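Clomeck 12-Inch Bench Notcher: Shop Review

We do short-run brackets and enclosure panels, mostly 16 and 18 gauge mild steel with some aluminum. The corner notches were cut on a shared hydraulic machine until December, when the Clomeck was bought to take the light work off it. It came through Drilbridge on a pallet, bolted down at four points. Machine weight is 180 pounds on our scale.

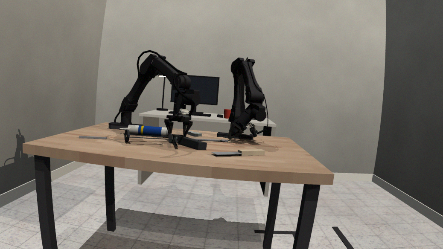 Setup took one morning. The mounting holes did not match the Parkwood stand sold alongside it, and two had to be slotted. Blade gap was set too wide from the factory. We closed it with the shims supplied, checked both blades with a feeler gauge, and ran scrap until the burr was even along both legs of the notch. The manual covers this in one short paragraph and gives no torque value for the blade screws.

Accuracy is good for a hand machine. The 90-degree notch held square across a run of 130 panels with no adjustment to the stops. The scales on the table are stamped and hard to read under shop lights, so we set from a scribed line.

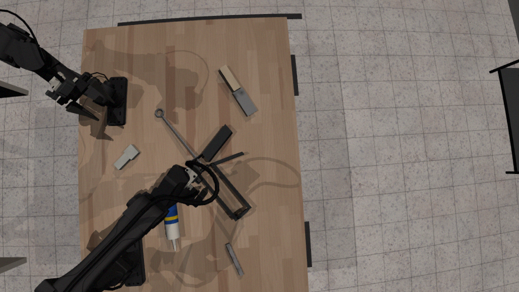
Will it cut stainless?
Light gauge only. We cut 20 gauge 304 cleanly, but 18 gauge needed a second pull on the handle and left a rolled edge at the corner.

Blade life is the better part of the report. The counter we fitted read 1,831 strokes when the burr first needed filing. The blades have four usable edges. We compared a set of Dunstan replacement blades, which fit without rework and cut the same, though the screw heads sit slightly proud and catch wide sheet.
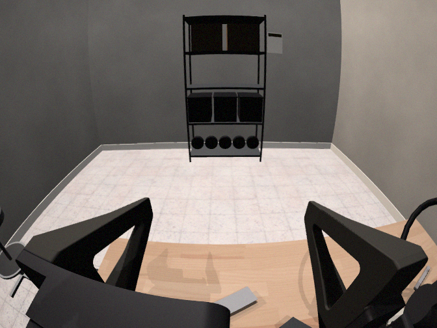
Black shelving unit, three boxes on the third level.

Complaints are minor. The handle return spring is weak and was replaced in the second week. The slug chute is too shallow and backs up on long runs, so it has to be cleared by hand with the handle pinned.

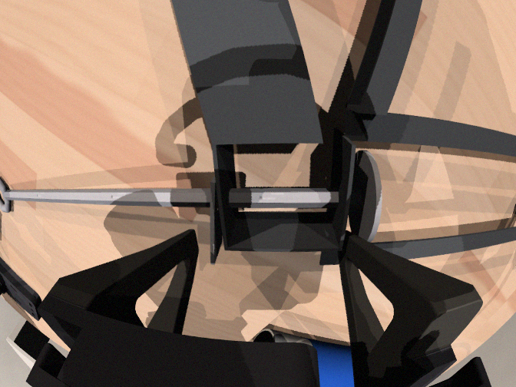
The guard is clear plastic and scratches quickly, and a spare should go on the first order. Paint on the base has chipped where sheets drag over the front lip. Neither affects the cut. For 16 gauge and lighter we would buy it again, without the stand.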